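Pre-session inspection checklist, two-arm table cell
Vesevik manipulation study, Grilville lab
Date: 2025-11-24
Inspector: Adhiambo Biwott
Second signature: Lilian Were
Sheet revision: 2 (the one with the cable section moved to the front, where it should have been all along)

Purpose of session: place-onto-plate trials, comparing the Masanja policy with the older Vidlow baseline. Total trials logged before today: 432.

1. Emergency stop

1.1 Stop button within reach of the operator's chair. PASS
1.2 Button pressed, both arms hold position. PASS
1.3 Button released, arms stay put until re-enabled at the desk. PASS
Comment: the label on the button box has peeled off again. It is a big red button and I believe most visitors could guess, but a new label is on order.

2. Cables

2.1 Forearm cables clear of the joints through the full reach. PASS
2.2 Wrist cables have slack at full rotation, no pinching. PASS WITH COMMENT
2.3 Connectors seated. PASS
Comment on 2.2: the left wrist cable arcs up and over and I would like it lower. Lilian says it has behaved perfectly for 161 trials. I said so had the previous one, until trial 162. Left as is, to be looked at again in January when the hands come off for service.

3. Hands

3.1 Fingers open and close fully, both sides. PASS
3.2 Thumb returns to its start position. PASS (left), PASS ON SECOND ATTEMPT (right)
3.3 No loose screws at the wrist. PASS
Comment on 3.2: right thumb stopped short the first time. Homed it again and it was fine. Please write it down if it happens during trials, even if it sorts itself out before you find a pen.

4. Table and objects

4.1 Table wiped, no tape residue. PASS
4.2 Plate in the centre, between the hands. PASS
4.3 Test package flat on the table beyond the plate, on the left-hand side. PASS
4.4 Nothing on the table that is not in the trial plan. PASS
Comment: mugs count as objects. This has come up before.

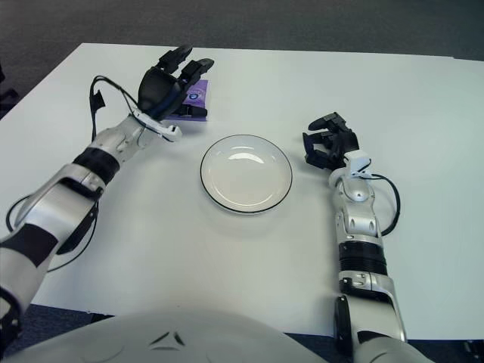 Section 4 layout: plate between the arms, purple package at the left hand, right hand empty.

5. Head camera

5.1 Lens cleaned. PASS
5.2 Plate and both hands visible in the view. PASS
5.3 Glare on the plate within limits. PASS WITH COMMENT
5.4 Package visible at the start of the trial. SEE COMMENT
Comment on 5.3: there is a bright curve of light on the plate. The baseline used to treat this as part of the plate rim and aim for it with great confidence. The new policy was trained with the ceiling lights on and off and mostly ignores it. We are keeping the highlight because it is one of the things being tested, so kindly stop fixing the blinds.
Comment on 5.4: when the left hand hovers over the package it hides a good part of it. Trials must begin with the hand drawn back. Trials that begin with the hand already over the package go in the "occluded" folder and are scored separately. Last time they were mixed in, and 167 of them had to be sorted by eye. Mostly mine.

6. Logging

6.1 Disk space checked. PASS
6.2 Clocks agree between the camera and the arm controller. FAIL, then PASS
6.3 Policy name written into the log header. PASS
Comment on 6.2: camera clock was behind. Restarted the sync service and checked it twice. A run with bad clocks looks fine until you plot it, and then the hand closes before it arrives.

7. Scoring rules read aloud to all present

7.1 Success means the package rests fully inside the rim and the hand has let go. READ
7.2 Package balanced on the rim is a failure, however elegant. READ
7.3 Either hand may be used. Note which. READ
7.4 No nudging the table. READ, with eye contact

Result: cleared to run.

Open items: button label; left wrist cable; right thumb, watch only.

Signed: A. Biwott
Countersigned: L. Were — "agreed, apart from the remark about trial 162"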